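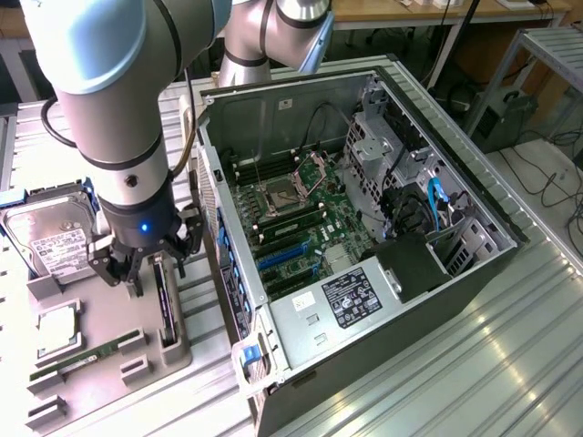 Memory module, standing up in its slot.

June 11, 2025

Ok so quick one, I have 20 minutes before I need to leave and I keep promising a post on the computer thing. The computer thing being: do I fix the old one or buy a new one. Several of you emailed. Thank you. You did not agree with each other.

Background for anyone new. The desktop is old. I bought it the September I moved to Rarnton and it has been under the same desk ever since, eating dust. It got slow. Then it got really slow. Opening my photo folder meant going to make tea. Opening two things at once, forget it.

New one with what I wanted was $472 at the cheap end. Didn't have it, or didn't want to have it, car needed tires. So: more memory. Everyone says start with memory.

First mistake, I ordered the wrong kind. There are laptop sticks and desktop sticks and they are not the same length, which I would of known if I'd looked at the listing for more than a second. Sent those back. Stukden (the shop by the bus station, not the bakery, yes they have the same name) had the right ones and the guy there asked me what board I had and I said green. He was nice about it.

Second mistake, opened the case on carpet in wool socks. Mirela Cavalcanti was over for dinner and made me go stand in the kitchen and touch the faucet. She used to fix cash registers in Assunção so I do what I'm told.

The part itself takes no time. Unplug everything, side panel off, push the little clips at the ends of the slot outward, old stick lifts out. New one has a notch so it only goes in one way. Then you press. Harder than feels ok. I stopped too early on the first one and got a black screen and three beeps and a bad ten minutes – Mirela leaned on it with her thumb, click, done.

Also cleaned the fan while I was in there. Not going to describe it. There was a Lego hand.

So is it fast now? Faster. Photos open while I'm still sitting down. The browser with all my tabs is fine. Startup is still slow and I think thats the hard drive, so that's probably next, Mirela wants me to get one of the solid state ones and move everything over. Scares me a bit. I have 210 recipes in a folder and no backup – I know, I know.

If anyone has done the drive swap and kept all their stuff please tell me what you used. Not interested in hearing about switching to a different operating system, Dad.

Rest of the week: Volholm trip is still on, tomatoes are in, the tires are on the car. Soup post on Friday if I get the pictures off my phone. Ok late now, going.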